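The Second Shift at the Dish Rack

Burkeo runs a catering business that sends out 300 covers on a normal day and takes most of the dishes back dirty. For years the return side of the building was where new hires started. They scraped, sorted, racked and unracked, and many of them left before the first month was over. The company now has 3 sorting benches in a hall behind the kitchen, each with a pair of robot arms, and the people who used to stand at the racks have moved on to other parts of the work, or have become the ones who teach the arms.

The teaching is slow. An operator sets up a bench with a few bowls, a rack and something that stays put, then guides the arms through the job: pick up a bowl, stand it in a slot, go back for the next. A piece of work that takes a person a few seconds is repeated until the software from Noltau can manage it with the dishes in a different order. The benches are kept apart from the kitchen, and the hall is a good deal quieter than the dish room. 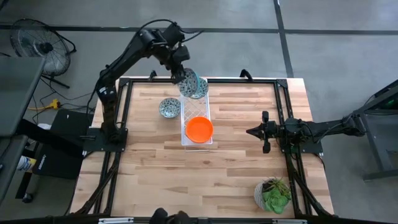
The first job given to the arms was bowls, and bowls turned out to be harder than the company expected. They have to be taken by the rim, tilted and let go at the right angle. Operators at Burkeo ran 239 rounds of the bowl job before managers agreed to put plates on the schedule.

What changed first for the staff was the shift plan. Dish room work had been split into short blocks to spare wrists and backs. Bench work is done in longer stretches, and it tires people in another way. Operators have to watch closely and do the same small thing carefully many times over. Some asked to go back to the dish room after the first weeks, and the company let them. Others say they would not go back for the same pay.

Pay was the second matter. Bench operators earn more per hour than dish room staff, and the gap caused bad feeling in the spring. Places on the benches had been handed out by supervisors without being posted. In June the company began posting them, with two paid training days for anyone who applies. A written test was dropped after several longtime workers with limited English failed it while doing well in the practical part.

The supplier of the racks, Sandberg, has also been drawn in. Slots that suit a hand do not always suit a gripper, and the two firms are trying out different trays. Workers in the dish room were asked for their views on those as well, and they asked for lighter ones.
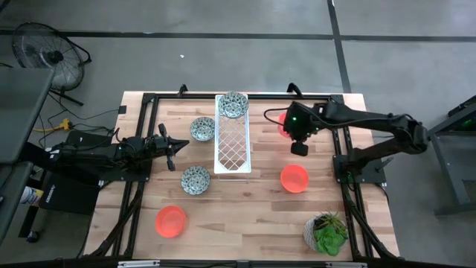
It's the middle of the job that gets taken away, according to Emlow, and the two ends that stay with people. Dishes still come back with food on them and somebody still has to scrape them. Racks still have to be carried to the line when the trucks are waiting. Emlow wanted to know who would be doing that work in a few years, and whether it would pay any better than it does today.

The company has no full answer to this. It says no one has lost a job over the benches, and the staff list bears that out: the catering side employs 200 people, the same number as before the hall was fitted out. But jobs left open in the dish room are no longer filled right away, and the crew there has noticed. On busy evenings they are short a pair of hands, and the arms are not yet allowed to work on dishes meant for customers.

That step is planned for after the summer, beginning with one bench on the evening shift. An operator will stay beside it the whole time with a stop button. The dish room crew has asked for that operator to come from its own ranks, and a decision on the request is due before the new shift plan goes up.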